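Hair dryers get a home at Kendon flats

Residents of the Kendon serviced flats will no longer have to hunt for the hair dryer, which has spent years migrating between bathroom, wardrobe and, on one occasion, the oven.

From August, all 38 flats get a white vanity table with a round mirror and a fixed spot for the dryer – colour of dryer not negotiable.

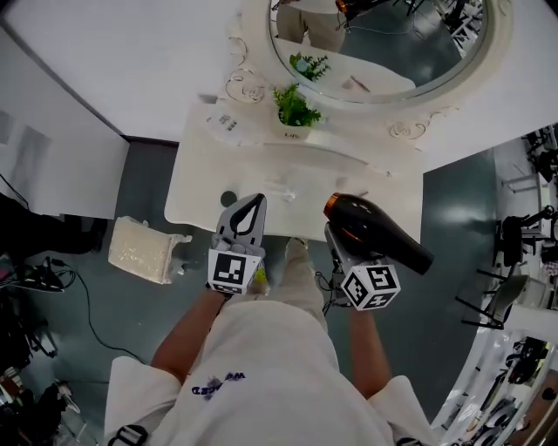

KENDON, August – The tables come from Lahtinen, which also supplied the artificial plants. Watering them remains optional. Residents have 30 days to report a wobbly leg.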